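Part 4: Setting up the rain barrel on a shed downspout

I wrote this part after I put in my third barrel, the one behind the shed at Prumdale, so it has all the fixes I wish I'd had for the first two. It covers the Henare 201 barrel and the Durner diverter kit. If yours is the older, shorter barrel, the steps are the same but your cut in the downspout will sit lower, so measure it for yourself!

Before you start

You'll want a hacksaw, a tape measure, a pencil, a spirit level, a drill with the hole saw that comes in the diverter kit, and four concrete blocks. Put on gloves for the sawing. Pick a dry day too (I did my first one in a drizzle and had water running down my sleeve the whole time).

Caution: a full barrel is very heavy. Don't set it on soft soil, on a deck you're not sure of, or anywhere a kid could pull it over.

Making the base

1. Scrape the ground flat where the barrel will go and tamp it down hard. I jump on a board, which works fine and amuses the neighbors.

2. Set the four blocks in a square, touching, and check them with the level both ways. Take your time with this one. A lean you can barely see when the barrel is empty gets a lot more worrying when it's full.

3. Stand the barrel on the blocks with the spigot facing out. Make sure a watering can fits under the spigot now, not in July.

Marking the downspout

4. Measure from the ground to the inlet mark on the barrel. Mine came out at 132 centimeters with the blocks under it. Pencil the same height on the downspout, all the way around.

5. Make a second mark below the first, using the paper template from the kit. The piece between the two marks is what you'll be cutting out.
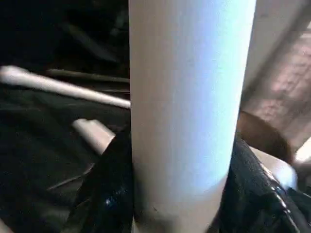
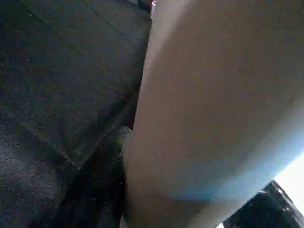
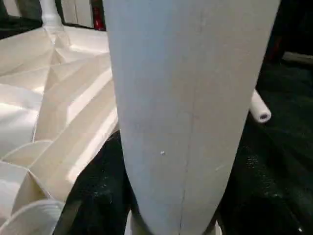 6. Saw along the top mark first, then the bottom one, with slow strokes and not much pressure. Plastic pipe likes to grab the blade if you rush it. A smooth white tube like the tall one in the first picture shows up every pencil smudge, and it also shows you right away if your cut is wandering, so I've come to like white for this job. Rub the burrs off both ends with a bit of sandpaper.

Note: check your pipe for taper before you push anything onto it. The diverter collar wants straight sides, and if one end is even a little narrower you'll need the rubber sleeve from the kit – it's in the small bag that everybody throws out with the box.

Fitting the diverter

7. Push the diverter up onto the top section, then ease the bottom section into it. It should be snug enough to stay put while you let go.

8. Drill the inlet hole in the barrel with the 22 millimeter hole saw. Go gently, and fish out the plastic disk afterward or it'll find its way to the spigot.

9. Press in the seal, wet it with a little dish soap, and push the hose through. The hose should run level or slightly downhill to the barrel. If it sags in the middle, trim it.

Trying it out

10. Run a garden hose into the gutter for a few minutes and watch every joint. A drip at the collar usually means the sleeve is missing. A drip at the barrel usually means the seal has rolled – pull it out and start that bit over.

Caution: don't drink the water, and keep the lid locked whenever you're not cleaning the screen.

In December I turn the diverter to its winter setting, drain the barrel, and leave the spigot open until spring. I skipped that once with my Pralside barrel and had to buy a new spigot.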